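10/14/21
Dye notebook, Weltitthorpe workshop

Second go at the madder on wool. The August batch came out a dull brick and I blamed the water, so this time I used rainwater from the butt for half and tap water for the rest. Same fleece, same mordant, same pot, one after the other.

Wool was scoured the night before and left to soak in plain water. Alum at the usual strength, brought up slowly and left to cool in the pot overnight. I forgot to put the lid back on, so there was a skin of dust on top this morning. Rinsed it off. Can't see that it did any harm.

Madder is from the new sack, the one marked Caldeira. It is ground coarser than the old lot and took longer to wet out. I tied it in a muslin bag because last time we were picking bits out of the skeins for days. Weighed out 306 g for each pot. Aino thinks the bag holds back some of the colour, and she may be right. If we have enough left I'll do one small skein with the powder loose and see.

Heating: kept both pots under a simmer. The thermometer on the left ring reads high, as we know, so I went by the other one. The rainwater pot was showing a good orange within the first hour. The tap water pot was slower but went redder, and by the end it was clearly the better of the two. That is the reverse of what I had written down as my guess. Our tap water is hard, and I gather madder likes some chalk, so the August trouble was probably me letting it boil. 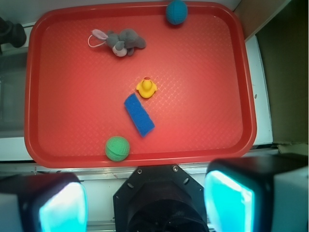 Left the skeins in the liquor for 6 hours with the heat off, turning them when I remembered. The 2 test skeins came out first and are drying on the back rail with paper labels. Pencil only on the labels please, the biro ran last time.

Exhaust bath: there is still plenty of colour in the tap water pot. I have put it in the lidded bucket by the sink. Do not tip it away. I want to try it on the grey fleece and on the cotton tape, although the tape has only had alum and I don't expect much from it.

Rubbing test on the dry ends: a little colour comes off on white cloth from the rainwater skein, next to nothing from the other. Will repeat after a wash with the plain soap.

Aino Toivonen has asked for enough of the redder shade for the Breltari blanket. She needs 3000 g of yarn, which means several pots, and I don't trust us to match them. I would sooner dye the fleece first and mix it all before it is spun. To talk over with her before we order any more madder.

To do: light test strips in the south window, half covered with card. Replace the left thermometer. Find out who has the big strainer.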